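Can a robot do the whole carpet yet, chairs and all?

Posted in Home Help > Cleaning and Gadgets
12 Jul 2023

Sorry if this has been done to death, I searched and only got threads about mopping.

I look after the front rooms of a small guest house. Carpet all over, burnt orange, hides nothing. Upright vacuum now, twice a day in the busy months, and my shoulder has had enough of it. The owner has got it into his head that a machine can take over the lot. Not just the vacuuming – moving the chairs out, doing under them, putting them back where they were. He has been reading about the ones with hands.

There is a fair bit of clear floor so that part I am not worried about. It's the edges. A dark armchair shoved right up to a very dark wall, and in the corner a white wooden chair with a red seat, and the crumbs all end up there.

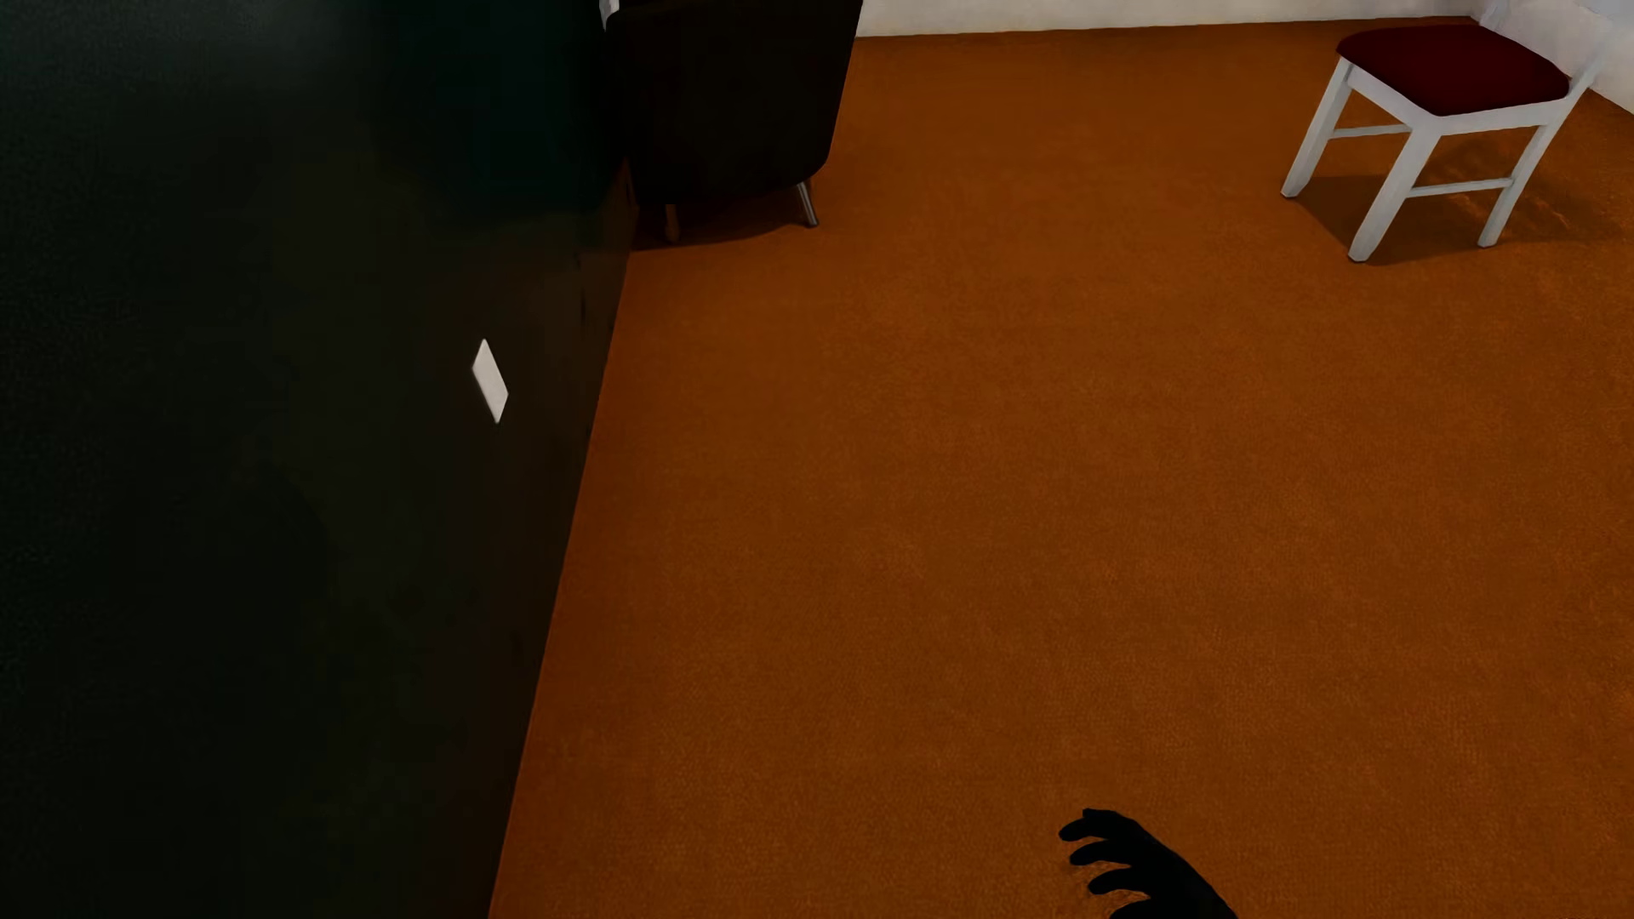

Usha Devadiga
New member, guest house housekeeping

So what I want to know is:

Will a normal robot vacuum get in between the legs of a chair like the white one? The legs are square and it has crossbars as well. Or does it just bump round the outside and give up.

Dark wall, dark armchair. Does that confuse them? A friend's old one used to refuse to go on her black hall mat, sat there beeping.

Is there anything you can buy, today, that will pick up a chair and put it back down? He has 900 pounds put by for this and thinks that ought to do it. I have said no but I would like somebody else to say it.

Carpet is a flat sort, fine weave, no pile to speak of. No cables on the floor, I am strict about that.

Thanks in advance. Will reply when I can, we are full till Sunday.

Unai Gallardo
Regular, repairs and small appliances

No to the last one. Nothing at 900 that lifts furniture, and nothing at ten times that I would leave alone with guests walking through. Robots with hands can shift a chair in a demo, slowly, with a person standing by the stop button. Then somebody else hoovers. You would be quicker with your foot.

The vacuuming though, yes. Get a decent one and stop doing the open floor yourself.

Chair legs. Measure the gap between them, at floor level, all the way round. Most of the round machines are 33 to 35 cm across and want a couple of cm spare each side or they fuss. Crossbars only matter if they are low. Measure floor to bar, and if it's more than 10 cm or so nearly anything goes under. If the chair is too tight just put it up on the table or out in the passage before you press go. Takes a second.

Armchair on thin legs, same thing, measure the clearance at the lowest point of the underside. Some of them sag in the middle and the machine wedges itself. I had one come in for repair with the top bumper cracked from exactly that.

Dark stuff. Two diffrent problems and people mix them up. Your friend's was the drop sensors underneath, they look down, see black, think it's a stair. Your floor is orange so should be fine, but try it in the shadowy bits first with someone watching. Dark walls are the other one – laser ones sometimes read a very dark surface late and tap it. Harmless mostly. Camera ones struggle in a dim room so leave a lamp on.

I run a Brevlow 242 in the shop. Not clever, no app worth having, but parts are cheap and the brush comes out without tools. Would not bother with a mop model on carpet.

You will still have to do the strip along the wall by hand once a week. They all leave a bit.

Pluren84
New member

we have one at work and its brilliant, does the whole canteen, never had to touch a chair. your boss is right just get one

Unai Gallardo
Regular, repairs and small appliances

Canteen chairs are usually on a single post or get stacked at night, so not the same job. Usha, post the leg gap when you have it and I will tell you if the 242 fits. If you can borrow one for a day before paying, do that. And run it when the rooms are empty the first few times, people step on them.

Usha Devadiga
New member, guest house housekeeping

Thank you both. Have shown him the bit about the stop button. Will get teh tape measure out after breakfasts tomorrow and put the numbers up.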